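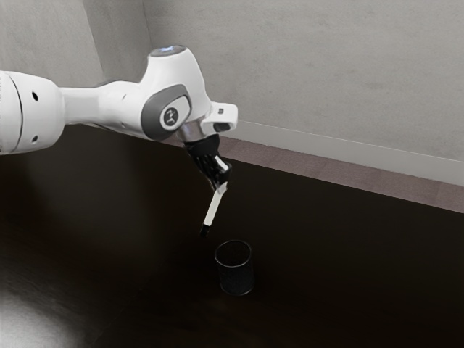 May demonstrations made by hand guiding and demonstrations made by remote control be submitted in the same set?

Both kinds may be placed in one set, provided that every recording carries a method entry and that the operator did not change method partway through a recording.

Dear list members,

The text above will replace the first entry under Submissions in the Triritz demonstration guide. I am posting it to the list together with a fuller reply to Upendo Koech, whose message is quoted in full at the end, as several sites have written to the office on the same points.

Method entry

The permitted values are "hand" and "remote". "Hand" means that the operator held the arm and moved it through the task while its joints were free to follow. "Remote" means that the operator moved the arm by any device not attached to it, whether the arm was a physical one or was running in the simulator. Sites have been using the value "teleop" in place of "remote". Sets already filed under that value need not be corrected, and the office will convert them. New sets with any other value will be returned.

Simulator sets are by their nature remote. The entry must nevertheless be filled in, as the checking script does not infer it from the file type.

Marker and cup task

The task text states that the marker is to be placed in the cup, tip first. It does not say how the operator should approach the cup, and the working group does not intend to prescribe a path. Operators may bring the marker in at a slant and straighten it over the opening, or straighten it first and then lower it. Both are acceptable demonstrations, and a set containing both is preferred to a set in which every approach is the same.

Pauses are a separate matter. An operator working by remote control will often stop with the tip near the rim in order to judge the distance, particularly where the cup and the table are both dark and the rim is hard to make out on the display. Such pauses are part of the demonstration and should be left in. Vinska trimmed them from its first submission, and the arm trained on that set tended to hurry the last part of the movement and strike the rim. The set was withdrawn at Vinska's own request and has been recorded again.

Sites may turn the view or move it closer before a recording begins. The view must then stay as it is until the recording ends. Lighting in the simulator may be altered between recordings, and glare on the table is not grounds for rejection so long as the operator could complete the task.

Contact with the rim

Upendo asks whether a recording in which the marker touches the rim and then goes in should be kept. It should be kept and marked "contact". A recording in which the cup is knocked over should be kept as well, marked "failed", and stored in the separate folder provided. Failed recordings do not count toward the 300 required for a full set.

Where an operator knocks the cup over, sets it upright with the gripper, and then completes the task, the whole is to be marked "failed". Kerubo Mushi has asked that we reconsider this rule, on the ground that recovery is worth teaching in its own right. The working group has some sympathy with that view and will take it up in November. The present rule stands until then.

Operators

A full set must be the work of at least six operators, none of whom may contribute more than a quarter of the recordings. Hegarty has inquired whether an operator who records by hand and later by remote control may be entered as two persons. That is not permitted. The same operator number is to be used for both methods, and for physical and simulated arms alike.

Practice recordings need not be submitted. The guide recommends 16 practice attempts for a new operator on remote control and leaves the matter to the site for hand guiding, where most people settle quickly.

Gripper opening

The operator should open the gripper only after the marker has entered the cup. Letting it drop from above the rim is to be marked "failed" even when it lands inside. I recognize that this will seem strict to sites whose control device has a coarse trigger. Ketsara Nakpan has prepared a short note on adjusting the trigger range and will send it to any site on request.

Questions on the above may be sent to the list. Questions on individual sets should be sent to the office with the set number in the subject line.

With kind regards,

Mwanaisha Muli
Demonstration Guide Editor
Zuresstead Office

On 23 September 2026, Upendo Koech wrote:

Dear colleagues,

We are preparing our next set for the marker and cup task and would be grateful for guidance before the operators begin.

1. Part of our team prefers to guide the arm by hand, and part will be working by remote control in the simulator. May these go in together, or are 2 sets required? The guide appears to say one thing under Submissions and another under File Layout.

2. When the marker touches the rim of the cup on its way in, is the recording to be thrown out? Kiprono Mabula, who supervises our operators, has been discarding them, and we would lose fewer if this were not necessary.

3. Are operators expected to hold the marker upright throughout? Our newer operators find this tiring by remote control and tend to carry it at an angle until they are close to the cup.

4. Should pauses be cut? We have a tool that can do it but have not yet applied it to anything we intend to file.

We would prefer not to begin until the first point is settled. The others could be dealt with as we go.

Respectfully,

Upendo Koech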